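The Winter Coat in July

By Araba Frimpong

Every year in July, when the apartment is hot and the windows stay open until midnight, I take out the winter coats and fold them again. My neighbors find this strange. But a coat that was put away in a hurry in March has bad creases by summer, and I prefer to meet the problem early.

I learned the habit from Anneli Koskela, who ran the small repair shop Nirholm for 31 years and has handled, in her own estimate, more than 1,000 padded jackets. She does not like vacuum bags. "The filling needs air, like bread dough," she told me when I visited her at nine in the morning, before the first customers. "You press it for half a year, and then you are surprised it is flat."

Her method starts with a soft surface. A bare table is too slippery for shiny fabric, and the jacket slides away while you are working on the other side. She puts a blanket under it, on a bed if possible, and closes the zipper up to the chin. Then the sleeves come in over the body, one after the other, and each is laid long and straight. Only after this does she fold the bottom up. 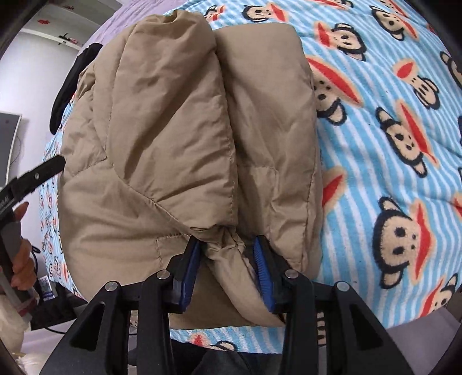
Should a padded jacket be folded or hung for the summer?

Folding is better for most of them. On a thin hanger the weight pulls at the shoulders, and the filling can move down to the hem over many months. If you have a wide hanger and enough space in the closet, a light jacket can hang without damage.

The difficult part is always the ends. A sleeve has its own will, and so has a belt or a loose strip of fabric. Nabila Bouzid, who sews covers for the bedding maker Casitz, showed me how she treats them. She runs her flat hand from the seam outward, very slowly, and lets the air leave through the stitching. If there is a knot or a twist she opens it first – pressing on it only makes the crease deeper. Pockets she empties before anything else. In mine she found a bus ticket and 2 cough drops.

For storage I use a cotton pillowcase. It costs nothing, it breathes, and it keeps the dust off. Anneli prefers a box with a loose lid, and she writes the name of the coat on a paper label, although she owns only three. The jacket must be fully dry, also inside the cuffs, where my fingers have been wrong more than once. I wait one more day now.

My own coats went back on the top shelf before supper. The green one needs a button, and I have put it on a chair by the door for Nirholm.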